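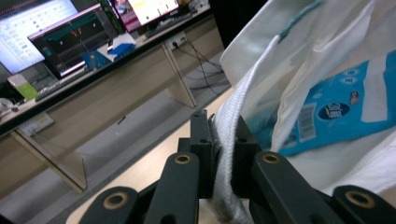

Tote Bag Packing Day Moves to Plaseck Hall

16 January 2025

The bag packing session run by Dasutgate Community Pantry moves to Plaseck Hall in February. Packing starts at 10 and ends when the last bag is tied. The hall has space for seven tables, and each table will pack 40 bags.

Canvas totes replace the paper sacks used last year. Paloma Tran, who schedules the tables, said the paper handles tore under the weight of canned goods. The new bags have flat webbing straps and can be machine washed on a cold cycle.

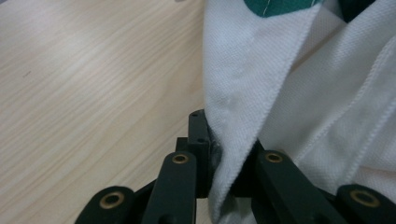
White fabric with a stitched seam on a light wooden tabletop.

Packers should fold the top edge of each tote outward before filling it. Boxed and flat items go in first, upright against the back panel. Sponges and other cleaning items go in a separate bag from food. Straps are left outside the bag so it can be lifted from the table without unpacking.

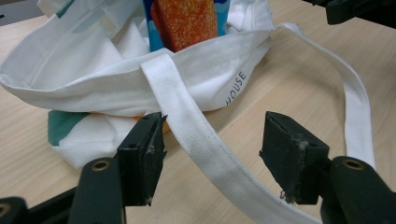

A canvas tote with its rim folded out, holding a blue package and an orange item.

Households that received a bag last year do not need to register again. New requests go to Otis Baptiste at the pantry desk, room 81. Used totes may be returned at the same desk if they are clean and the straps are intact.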